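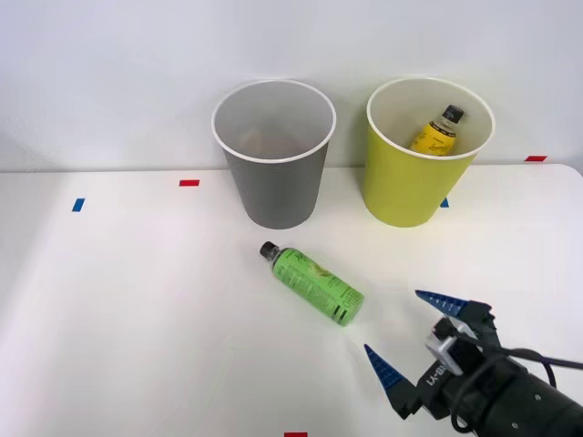 Pruitt Street Tenants' Association
Minutes of the August meeting, ground floor common room

Called to order at 7:05 p.m. by Amos Van Dusen, chair. 12 units represented. Minutes of the July meeting were approved with one correction: the bike rack quote was for the rear yard, not the front steps.

1. Money

Balance on hand is $1,238. The only spending since July was paper cups, dish soap and a new hose washer. The receipt for the washer is missing and the chair will ask the hardware store for a copy. The laundry room refund from the machine company has not come in. Unit 3B asked whether the refund goes to the association or to the people who lost the quarters. Carried over to next month.

2. Drinks table and cup sorting

Most of the evening went to this item. At the July cookout the cups and bottles all went in one bag and the bag was refused at pickup. Jernero Hauling left a tag on the bin saying paper and plastic were mixed and there was liquid in the bottom. The chair read the tag out loud.

The proposal is to use two colors of paper cup at the next social. Gray cups are for water and coffee. Yellow-green cups are for juice. Both kinds have a white rim and are close to the same size, so they go in the same holder. Unit 2A said people will not remember which is which and asked for a sign. Agreed, one sign, large letters, taped to the front of the table.

There was discussion of the small plastic bottles. Several people had been standing their empty bottle in a cup to save carrying two things, and then throwing both away together. This is how most of the mixing happened in July. The small bottle with the yellow label fits inside a cup with only the cap end above the rim, so whoever is tying the bag does not always notice it. Unit 4C said she did this herself and did not know it was a problem. It was agreed that bottles come out of cups before anything goes in a bin.

Caps: Jernero's sheet says caps stay on. Unit 1A said her sister's building is told to take them off. The chair will call and get an answer in writing. Until then, caps on.

Bottles left lying on the table: these roll. Two went off the end in July and one leaked on the floor by the radiator. People setting up are asked to keep bottles upright and toward the back, by the wall, with the cups. Unit 3B suggested a tray. Unit 2A has a tray. She will bring it if she can find it.

Motion to buy one sleeve of each color, not to exceed 60 dollars including the juice. Moved by 4C, seconded by 1A. Ten in favor, one against, one abstained. The vote against was from 3D, who wants people to bring mugs from home and asked that this be recorded.

3. Table

The white table is to stay in the common room. It was borrowed twice in the last month without being signed out. The top marks easily if coffee is left on it. Wipe with a damp cloth and dish soap only. The spray cleaner under the sink is for the counter. A sign-out sheet will be hung inside the closet door.

4. Common room wall

Unit 1C asked if the light gray wall could have a corkboard on it. The landlord's office has said in the past that screws are allowed in this room with permission. Chair to write to Ivness Property, with measurements. 1C will measure.

5. Hallway lights

Second floor hallway light was out for almost three weeks. Fixed now. Third floor is flickering. 3D has reported it and has the work order number if anyone needs it.

6. Other business

Lost and found: one child's sandal, one umbrella, a set of two keys on a red string. Keys are with the chair.

Raro Bakery on the corner has offered day-old rolls for the social if somebody picks them up before they close at 6. Unit 2B will go.

Parking was raised. The chair asked that it be put first next time so it gets a full discussion, as there were only a few minutes left.

Tasks before next meeting
Call Jernero about caps: Van Dusen
Buy cups and juice: 4C
Sign for the table: 1A
Tray: 2A
Sign-out sheet: Van Dusen
Measure wall: 1C
Pick up rolls: 2B

Adjourned 8:20 p.m. Units 3B and 4C stayed to stack chairs.

Corrections to these minutes can be left in the mailbox for 1B.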